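4.2 Collecting two-handed wiping and handling demonstrations

We had gone back and forth for quite a while over how to gather our demonstrations, and it may help the reader to know why we ended up away from the lab bench. Our first attempts, carried out in January, used teleoperation of a pair of fixed arms. They gave us clean joint readings, but the people driving the arms moved slowly and stiffly, and they tended to solve every job with one hand while the other one waited. Anyone who has tidied up after dinner knows that people don't work like that. One hand steadies, the other wipes or turns, and the two swap over without much thought.

For the Trimomel set we therefore asked our demonstrators to work with a hand-held gripper in each hand, in ordinary kitchens, at whatever pace felt natural to them. Both grippers have padded fingers and carry a camera, so each demonstration comes with two views, and the view from one hand very often takes in the tool held in the other. Figure 3 shows one such view, from the right hand, with the white bowl between the two grippers and a small cloth at the left-hand one.
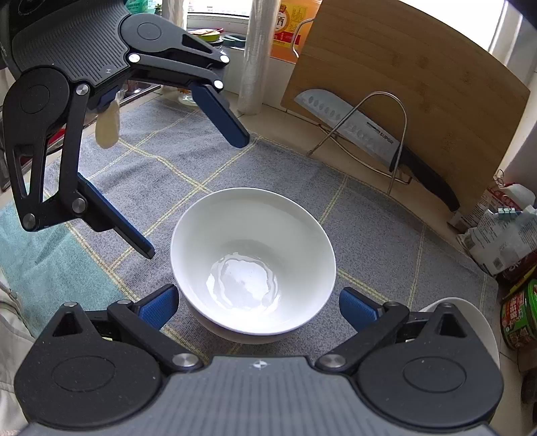
Figure 3. View from the right-hand gripper. The finger pads of the right gripper are open on either side of the bowl; the left gripper reaches in from the upper left.

Each demonstrator recorded 10 practice runs that we threw away, and only then did we begin to keep the data. We found this made a real difference to the early sessions, where people were still getting used to the weight of the tools and would bump them together now and then. After sorting, 300 demonstrations remained for training. We were fairly generous in what we let through: a fumbled grasp stayed in as long as the demonstrator recovered from it, and we were glad of this later on, when we looked at how the policy dealt with its own mistakes.

Kitchens were left as we found them. We did not clear the counters or ask for plain backgrounds, and the policy is given the full view with no cropping. Bram Verbeke argued early on for a tidier setup, and a small side test on 13 bowls did suggest that training goes faster that way. The trouble came when we moved the tidy-trained policy to a new kitchen, where it reached for nearly anything pale and round.

The relative pose between the two grippers is the one extra input we add to the baseline, Cirov. It is computed for every time step and passed in along with both camera views. In our trials the holding hand was much less likely to drift when this input was present, and we return to that result in Section 5. Demonstrations in which tracking was lost for either hand were left out altogether, as filling in the gaps gave us jerky motions that the policy was only too happy to copy.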